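Policy trained on our handheld demos closes on the bedding, stalls, then reports success

Posted by Meriem El Ouafi, 19/01/2019

We collect clothes-folding demos with a hand-held gripper and train an arm on them. 200 demos, all good according to the Skatar checker. On the arm it goes for a dark sweater on a bed, closes on the duvet half the time, pulls until the current limit trips, and then the log says "grasp complete." Error 1731 shows up on 7 runs and on the rest there's no error at all. The vendor says I need more data. I've heard that one before and I don't buy it. Has anyone seen this? These are from the demo side. 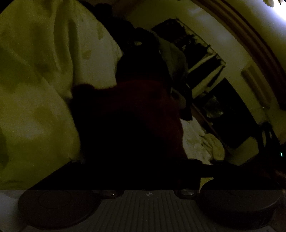
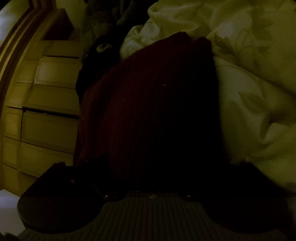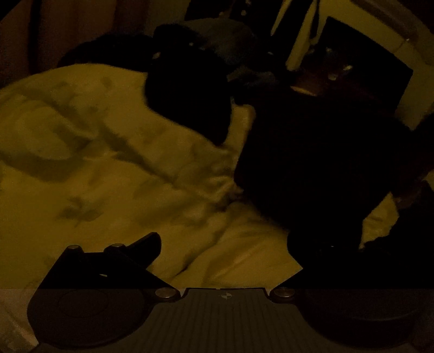
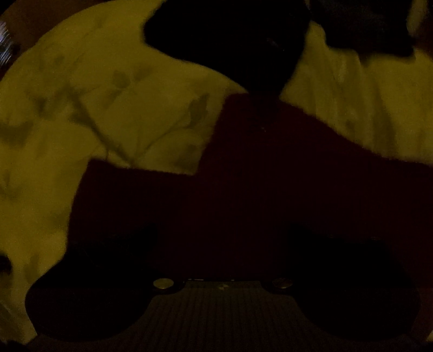

Views from the hand-held gripper, dark clothing on the leaf-print bedding.

I've already swapped the finger pads and redone the calibration. No change.

Sherif Ezzat
More data of this kind won't save you. Look at how dark the clothes are. In the third one I can't tell where one heap stops and the next begins, and I doubt your network can either. In the second the lower part of the knit is close to black and so is the gripper. If you can't find the hem by eye, why trust a checker that says the demo is good? Ask Skatar what "good" means. When I asked, it meant the file opened and the tracking didn't drop. It never looked at the cloth.

Fix the light first, lock the exposure, and redo 5 demos before you redo all of them.

The "grasp complete" part worries me more. That sounds like it only checks that the fingers stopped moving. A fistful of duvet passes that test. Compare finger width at the stop against what you get on the sweater alone, and don't run it near people until a current trip counts as a failure.

Younes Tahiri
had 1731 on ours, reinstalled the driver and it went away. try that

Sveva Sala
Reinstalling cleared it for us too, for one afternoon. I wouldn't call that a fix. Ours came back as soon as the arm pulled on something heavy. Sherif is right about the stop check, but I'm not convinced light explains everything. Try it on a plain sheet in the same bad light. If it still grabs the bedding, the pattern isn't your problem. Also save the raw current log before you reinstall anything, the installer wiped mine.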